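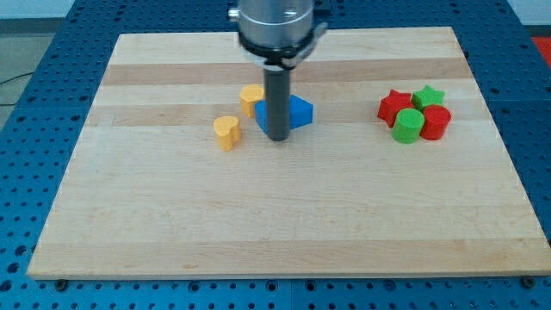 Imprimir | Enviar por e-mail

Oficina em casa > Bancada e superfícies > Madeira

Tampo de ripas coladas para brinquedos e trabalhos leves: fixação, acabamento e manutenção

Por Jade Wragg

O tampo de ripas de madeira clara coladas lado a lado serve bem como superfície auxiliar sobre uma bancada perfurada. É plano, repara-se com lixa e protege as peças pintadas do contacto com o metal. As notas seguintes aplicam-se a tampos montados na horizontal, em interior, usados para jogos de blocos, colagens e pequenas montagens.

Escolha da peça

Verificar a planeza com uma régua metálica, nas duas diagonais e ao longo do bordo da frente. Uma folga visível sob a régua ao centro indica empeno. Um empeno ligeiro corrige-se na fixação; um empeno em hélice não se corrige, e a peça deve ser trocada antes de furar.

A diferença de tom entre ripas é normal e não afeta a resistência. As ripas mais escuras absorvem por vezes o óleo de outra maneira, pelo que convém fazer um ensaio na face inferior.

Fixação à bancada

Aparafusar a partir dos furos existentes na bancada. Um parafuso perto de cada canto chega para um tampo de uso leve. Cabeças abaixo do nível da superfície de trabalho, ou fora dela, junto ao bordo; uma cabeça saliente risca os blocos e prende os panos.

A madeira trabalha no sentido da largura. Deixar 2 mm de folga nos furos de trás (furo oblongo ou furo maior com anilha larga) e apertar a fundo apenas os da frente. Um tampo preso com rigidez nos quatro cantos pode abrir pelas juntas de cola no primeiro inverno com aquecimento.

Não usar fita de dupla face como fixação única. A cola amolece com o óleo e deixa resíduo na bancada.

Acabamento

Lixar no sentido do veio, grão 120 e depois 180. Quebrar as arestas com duas passagens de lixa fina sobre um taco, sem arredondar. Aspirar, passar pano húmido, deixar secar e lixar de novo ao de leve as fibras que levantaram.

Para superfícies em que as crianças pousam as mãos, óleo próprio para contacto alimentar. Na oficina uso o Pludetti incolor, 3 demãos finas, com 20 minutos de espera antes de retirar o excesso de cada uma. O verniz acrílico mate é alternativa aceitável, mas risca-se e o retoque local fica marcado.

Os panos com óleo secam abertos, estendidos ao ar livre, ou vão para dentro de uma lata com água. Amontoados, podem inflamar-se sozinhos.

Limpeza corrente

Pano de microfibra quase seco. Se houver gordura, água morna com uma gota de detergente neutro, seguida de pano seco. Álcool, lixívia e toalhitas perfumadas atacam o óleo.

Marcas de tinta: as transferências de cor deixadas por blocos pintados saem em geral com borracha branca de escritório. As que ficam removem-se com lixa de grão 240, só no sentido do veio, e reposição do óleo na zona.

Marcas de pancada sem corte das fibras: pano húmido dobrado sobre a mossa e ponta do ferro de engomar, alguns segundos de cada vez. Deixar secar um dia antes de lixar.

Blocos coloridos

Prismas triangulares, corações e outras formas com vértices sofrem mais nas pontas do que nas faces. Inspecionar as pontas com o dedo. Lasca levantada: colar com uma gota de cola branca, prender com fita de pintor, lixar depois de seca.

Não mergulhar blocos de madeira em água. Limpar um a um com pano húmido bem torcido e pousar sobre rede ou grelha, com ar por baixo. Os de plástico podem ser lavados com água e detergente.

Guardar em caixa com tampa furada. A série Staralitz tem divisórias amovíveis que servem para separar por forma; a Dritham é mais baixa e cabe na prateleira sob a bancada. Em caixas fechadas e blocos ainda húmidos, a tinta cola de uns aos outros.

Bancada perfurada

Os furos acumulam serrim e aparas. Aspirar com bocal estreito; o ar comprimido espalha o pó pela divisão e mete-o debaixo do tampo. Ao desmontar o tampo, limpar também a face inferior e a zona da bancada que esteve coberta.

Periodicidade

Reaperto dos parafusos: na primavera e no outono, com chave manual.
Óleo: uma demão por ano, em junho, com tempo seco e janelas abertas.
Verificação de planeza: na mesma altura, antes do óleo.

Nota para quem tem o tampo Heywood antigo: os furos da frente vêm de origem demasiado perto da aresta. Fazer furos novos mais para dentro e tapar os antigos com cavilha e cola.

Atualizado a 12 de abril de 2021

Imprimir | Enviar por e-mail

Contacto | Direitos reservados | Voltar ao topo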